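## 4. Grasp Monitoring and Replanning for Thin-Walled Objects

### 4.1 Problem setting

The planner described in Section 3 outputs a grasp pose, an approach direction and a jaw opening for each candidate object. It assumes that the object is rigid and that it does not move between the last depth update and contact. Both assumptions fail for light plastic drinkware. A cup weighing a few tens of grams will slide on paper when one finger touches the rim before the other, and its wall will bend under a closing force that is harmless to a ceramic mug. The object pose used to plan the transfer is then wrong by the time the arm lifts.

We treat this as an estimation problem in the software layer. The gripper hardware is left unchanged, no tactile sensor is added, and the only inputs are joint positions, motor currents and the head camera stream. The resulting module, which we call Callow, sits between the grasp planner and the joint controller. It runs as a separate process and can be turned off without changes to either neighbor.

### 4.2 State and update

Let *x* denote the pose of the object in the gripper frame, and let *w* denote the wall deflection at the contact, modeled as a single scalar. Callow keeps a particle set over (*x*, *w*) and updates it at three points in the grasp cycle: at first contact, at closure, and after a short lift. Between these points the particles move rigidly with the gripper and only process noise is added.

The contact update uses motor current alone. A rise above the free-motion baseline marks the moment of contact, and the jaw opening at that moment gives a constraint on the distance from each finger to the rim. For a rim grasp, in which one finger enters the mouth and the other stays outside, this constraint is tight along the closing direction and close to useless along the rim. The particle set therefore becomes long and narrow after contact. This is expected, and the closure update is not meant to correct it.

The post-lift update uses the camera. The predicted outline of the object is rendered for each particle and compared with the segmented outline in the current view. Pixels that belong to the arm are masked using the kinematic model, with a margin on each side to absorb calibration error. Cast shadows are handled by comparing chroma only; brightness is dropped. An early version of the comparison kept the brightness channel and repeatedly pulled the estimate toward the darker side of the object, in some cases far enough that the planner rejected the place pose as unreachable.

### 4.3 Workspace and task

The task is to move a cup from an open region of the table to a free location near a dish rack. The table is covered with brown kraft paper, which gives an even, low-gloss background for segmentation. Figure 3 shows the arm holding the cup at the rim.

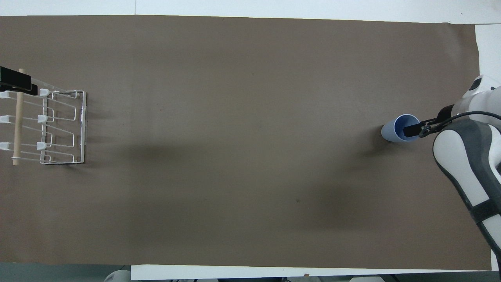
Why is the wall deflection kept in the state when it is never used by the planner? It absorbs the part of the jaw opening signal that would otherwise be read as a shift in object pose, so removing it makes the pose estimate worse even though the deflection value itself is thrown away.

**Figure 3.** Rim grasp on a light blue plastic cup, viewed from above, with the wire dish rack on the left and the arm on the right.

The rack is represented in the planning scene as a set of oriented boxes. A mesh built from depth data was tried first. Thin wire returns few valid depth points, and the mesh contained openings wide enough for the planner to route a finger through. The boxes close these openings at the cost of some free space around the rack. They were fitted by hand once and stored with the scene file. Callow does not modify them.

### 4.4 Replanning rule

After each update the module computes the spread of the particle set along the place direction. If the spread is below a threshold τ, the current transfer path is kept and only the final pose is shifted. If it is above τ, the arm stops at the next waypoint and a new path is requested. The planner then receives the mean pose together with an inflated collision shape that covers 95 percent of the particles.

Two details of this rule matter in practice. First, the stop is always taken at a waypoint and never in the middle of a segment. Stopping inside a segment produced a visible swing in lightly held objects, which in turn spoiled the next camera comparison. Second, the number of replans per transfer is limited to 3. When the limit is reached the arm returns the object to the pick location and the attempt is recorded as a failure. Without the limit the system could loop for a long time on a cup that was slowly rotating in the grasp – each replan was valid when issued and out of date when executed.

The threshold τ was set on a tuning set of 89 attempts collected in June and was not changed afterward. None of these attempts appear in the evaluation.

### 4.5 Logging and replay

All inputs to Callow are written to a log together with the random seed of the particle filter, so that any attempt can be replayed offline and gives the same decisions. The evaluation log holds 1626 attempts. Of these, 1346 were run with the full module and the rest with the camera update turned off.

Replay turned out to be more useful for debugging than for tuning. A change in τ alters the path that the arm would have followed, and from the first changed decision onward the recorded images no longer match. We therefore use replay only up to that decision and discard the remainder of the attempt. Results that would depend on the discarded part are not reported.

The replay tool, Sirkby, was written by Enda Mac Giolla and shares its message definitions with the live system. Labels for the failure types were assigned by Aoife Fitzgerald from the recorded video, without access to the particle states. Attempts in which the label was unclear are kept in a separate class and are included in the totals.

### 4.6 Failure types

Failures fall into three classes. In the first, the object leaves the grasp during the lift. Callow detects this quickly through the drop in motor current, but it can only report the loss. In the second, the object stays in the grasp while its pose estimate converges to the wrong mode. This occurs mainly for objects that are close to rotationally symmetric, where the outline carries little information about rotation around the main axis. For a cup without a handle the error is harmless as long as the tilt is correct, and we do not count it as a failure unless the final placement is also wrong.

The third class is the least well handled. The masked arm region covers so much of the object that the outline comparison has too few pixels to work with, and the weights become nearly uniform. The particle spread then stays above τ and triggers replans that add no new information. Moving the arm to expose the object would help, and the planner could in principle be asked for such a motion. We did not implement this. As a partial measure, Callow checks the visible fraction of the predicted outline before each camera update and skips the update when the fraction is too low. A skipped update does not count toward the replan limit.

### 4.7 Timing

The contact and closure updates run inside a single control cycle. The camera update does not, and its cost grows linearly with the number of particles. It is issued asynchronously, with the gripper pose stored at the time of image capture, and its result is carried forward to the current time using the recorded joint motion. If a second image arrives before the first has been processed, the older one is dropped. The controller never waits for a camera result except at a waypoint stop, where a fixed timeout applies. On timeout the arm continues on the existing path with the last valid estimate, and the event is marked in the log.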